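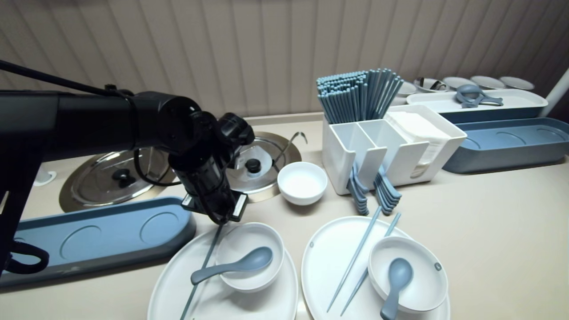
Section 4. Setting Up a Reading Group Shelf

The Seltus catalog lets member libraries group copies of a novel, its discussion guide and any related titles on a single reading group shelf. Shelves may be created by any staff account with lending rights. Patron accounts can view a shelf but cannot edit it.

4.1 Before You Begin

Confirm that the novel has a complete catalog record, including author, publisher and edition. Records imported from the older Giter system often lack the edition field, and a shelf built on such a record will mix hardcover and paperback page numbers in the discussion guide.

4.2 Creating the Shelf

1. Sign in and open the Collections tab.

2. Select New Shelf, then Reading Group.

3. Enter the title of the novel as it appears on the title page. Do not include the subtitle unless the library holds more than one work under the same title.

4. Choose the edition from the list. If the edition is not shown, return to the catalog record and add it there.

5. Enter the number of copies to be set aside. The upper limit is 100 per shelf.

6. Set the loan period. Reading group loans may be renewed 2 times, provided no other group has placed a hold.

7. Select Save. The shelf is listed as Draft until a description is added.

Note: A shelf left in Draft does not appear in patron searches.

4.3 Writing the Description

1. Open the draft shelf and select Description.

2. Enter a summary of the novel in no more than 300 words. The summary should name the setting, the period and the main characters, and should not reveal events from the final chapters.

3. Where the publisher has supplied a summary, paste it into the field and mark the source as Publisher. Summaries written by staff are marked Library.

4. Add subject terms. Historical fiction should carry both a place and a period term. For translated works, add the original language.

5. Select Publish.

Caution: Publishing a shelf sends a notice to every patron following the author. The notice cannot be recalled. Check the spelling of all names before selecting Publish.

4.4 Attaching a Discussion Guide

Guides may be attached as a text file or chosen from the Pullia guide library, to which all member libraries have access. To attach a Pullia guide, select Attach, search by title and confirm that the edition matches the shelf. Page references are not converted between editions.

Only one guide may be attached at a time. Attaching a second guide replaces the first, together with any staff notes stored in it.

4.5 Closing a Shelf

1. Check in all copies.

2. Open the shelf and select Close.

3. Choose whether to keep the description for later use. Saved descriptions are stored under Archive.

Copies still on loan are listed by barcode, and the shelf remains open until each one is returned or marked as lost. For lost copies, see Section 6.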